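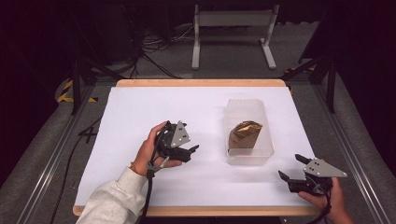

Mwende Swai objected to an early draft of this section that a shop-built rig should be judged on whether a second person can rebuild it from the parts list, and that demonstration counts say little about that. We accept the point and have arranged the section accordingly: the build first, then the recording procedure, then the numbers.

Papers > Robot Learning > Low-Cost Hardware > Section 3

Search this collection Enter title, author or keyword Go

3. Building the two-handed rig

3.1 Workspace

The rig was put together in a shared workshop over one winter, with evening access only. Figure 1 shows it in use, with a hand-held gripper in each of the operator's hands and a clear plastic container on the board between them. The work surface is a light wooden tabletop with a white board laid over it. The white covering was a late change. Bare wood gave us poor contrast against cardboard and paper, and the segmentation step kept merging the edge of an object with the grain of the table. After the change we dropped one of the two filtering passes described in our earlier report.

Aluminum rail runs along the floor on the left and right sides of the table. We measured every position in the setup from the left rail, never from the table, because the table gets bumped. Anyone copying the rig should square the rails to each other before fixing anything else. We did this late and had to repeat the calibration.

The surroundings are kept dark. Daylight from the workshop windows moved across the board during a session and changed the appearance of shiny packaging more than we had expected. Shutting it out was cheaper than correcting for it in software.

3.2 Grippers

Each gripper is a black hand-held unit with two fingers and a trailing cable. A gray triangular plate drilled with small holes is mounted on top of each one. The hole pattern is the same on the left and right plates in our drawings, so a spare can go on either side. We call this plate the Kernia plate in the parts list, after the folder the first drawing was saved in, and the name has stuck.

The cable is the weakest part of the design. Our first version left the connector to carry the full weight of the cable, and the solder joints failed. The current version clamps the cable inside the body and leaves a short loop of slack before the board. A wireless version was considered and put aside – the batteries made the grippers front-heavy, and operators began to rest them on the table between motions, which spoiled the recordings.

Finger opening is read by a sensor in the body and logged by Zostis, the recording program we wrote for the project. Zostis stores finger opening and hand position against a common clock. It does no smoothing. Earlier versions did, and we lost the small corrections people make just before contact, which turned out to be the part of the motion the policy most needed.

3.3 Recording procedure

Operators sit or stand as they like. A session starts with both grippers closed and held still for a moment so that the sensor zero can be checked. The operator then opens and closes each gripper fully, and recording begins.

The objects are household packaging: open-topped containers, paper bags, and small boxes. Crumpled paper was included on purpose. It takes a different shape after every grasp, so a policy cannot succeed by repeating one stored motion. In Figure 1 a brown paper bag stands inside the container, and the walls of the container limit the directions from which a gripper can reach it. Most of our operators dealt with this kind of arrangement by steadying the container with one gripper and lifting with the other. We gave no instruction to do so.

A demonstration was kept if the log was complete and neither gripper had been set down. We did not remove slow or clumsy demonstrations.

3.4 Data collected

The full set holds 2,381 demonstrations. Of these, 1,000 were used to train the policy in Section 4, and 200 were held back for testing. The remainder were recorded with the earlier cable design and contain short gaps in the finger signal. They are included in the release in a separate folder and should not be mixed with the others without checking the time stamps.

3.5 Known problems

Two faults remain. The plates can work loose under vibration, and a loose plate shifts the position estimate without raising any error in Zostis. We now tighten the screws at the start of each session. The second fault is cable drag. When an operator reaches across the far side of the board the cable pulls slightly on the wrist, and the resulting motion is recorded as if it were intended. An overhead cable support would probably cure this, but we have not built one.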